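Reading a fabric label for abrasion, pilling and everything else it leaves out

The sofa in our apartment is nine years old and the seat cushions have worn through at the front edge, so in February I started looking at upholstery fabric by the yard. I had assumed this would take an evening. It took most of the month, because the numbers on the spec sheets are hard to compare until you know how each one was produced.

These are my notes. I write test procedures for a living, in an unrelated field, so I may care more than most people about how a number was obtained.

Rub counts

The figure printed largest on any upholstery sample is the rub count. In the US it is usually given in double rubs, from the Wyzenbeek test. A strip of the fabric is pulled tight over a frame and a pad of cotton duck or wire mesh is drawn back and forth across it. One trip out and back is one double rub. The test stops at set intervals and someone inspects the strip for broken yarns or visible wear.

European mills quote Martindale cycles instead. In that test the fabric lies flat and a small disk covered in wool is moved over it in a looping figure. The direction of rubbing changes constantly, so warp and weft get worn together. Wyzenbeek tests them on separate strips.

There is no reliable conversion between the two. I found several charts online that offer one, and they disagree with each other. A fabric can do well in one and badly in the other, depending on the weave. If one sample is quoted in double rubs and another in Martindale cycles, the two figures should be treated as answers to different questions.

The second problem is that the count has little meaning past a certain point. Most home seating wears out from dirt, sunlight, body oil and seams pulling before the face yarn is rubbed through. Once a fabric is rated for heavy home use, I stopped using the rub count to rank it.

Pilling

Pilling gets a grade from 1 to 5, where 5 means no change and 1 means severe. It is judged by eye against reference photographs. Half grades are allowed.

Two of the samples I ordered had excellent rub counts and a pilling grade of 2. That combination is less odd than it sounds. Strong synthetic fibers resist breaking, so the little balls of fuzz that form on the surface stay anchored there. On a weak fiber such as a soft wool, the pills tend to break off with use. A tough polyester blend can keep its pills for years.

Neither of those two samples had the pilling grade on the front of the card. I had to write to the supplier for one of them. The other was in a PDF linked from the bottom of the product page.
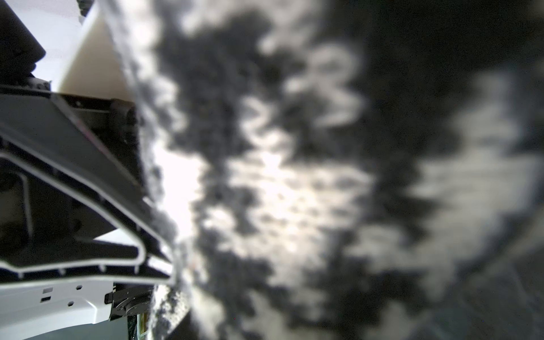
The sample I liked best on color was a Varkau chenille, and it was also the one with the thinnest documentation. The card gave fiber content, width, a rub count and a cleaning code. It did not say whether the rub test used cotton duck or wire mesh, and that choice changes the result. I asked. The reply said cotton duck, and included a line saying chenille should be chosen with the understanding that pile direction will show. I appreciated the line.

Pile direction

Any fabric with a raised surface looks lighter or darker depending on which way the pile lies. On a sofa the usual practice is to run the pile down the back and forward on the seat, so that a hand moving from the back of the seat to the front moves with it. If one cushion cover is cut the other way, it will look like a different dye lot under a lamp.

This also affects how much you buy. With a plain flat weave you can turn pattern pieces to fit them into the width. With pile, every piece has to face the same direction, and the waste goes up. My first layout assumed I could rotate pieces. The corrected layout needed 2 more yards.

Cleaning codes

The codes are short and mostly sensible:

W: water-based cleaner.
S: solvent only.
WS: either one.
X: vacuum or brush only.

The code applies to the fabric as sold. It does not cover the foam, the backing or the thread. A cover marked W is not necessarily machine washable, and I saw several sellers blur this. If you plan to take the covers off and wash them, ask for shrinkage figures in both directions, and wash a measured square first.

I did this with the Bitley canvas. I marked a square on it with a laundry pen, washed it warm, dried it on low and measured again. The weft hardly moved. The warp came back at 95 percent of its original length. On a seat cushion that is enough to stop the zipper from closing, so if I had used the canvas I would have washed the whole length before cutting.

Lightfastness

Our sofa faces a west window. Lightfastness in the US is normally reported as a grade after a stated number of hours under a xenon lamp, for example grade 4 at 40 hours. The grade without the hours is useless. One card had only the grade. I set it aside.

Solution-dyed fibers, where the pigment goes in before the fiber is spun, do much better than piece-dyed ones. They also cost more and come in fewer colors. For a room with strong afternoon sun I think the extra cost is justified. For a hallway bench it probably is not.

Keeping the samples straight

I kept a spreadsheet with one row per sample and one column per property, plus a column for the test method next to every test result. Blank cells turned out to be the most useful part. A fabric with four blanks got one email. If the blanks were still there a week later, it was dropped.

I also wrote the supplier code on the back of each swatch in permanent marker. Paper tags come off. Najafi, which is the supplier I ended up using, numbers its colors and prints the number on the selvage, so I could check the delivered roll against the swatch. Mine is 3476, a flat-woven solution-dyed acrylic in a gray-green. The pilling grade is 4, the cleaning code is W, and the data sheet names the method for every figure on it.

The zippers are a continuous chain from Droveo, bought by length with the sliders separate. I have sewn one cushion cover so far. The boxing strip went in slightly twisted at the back left corner and I will unpick that side before starting the next one.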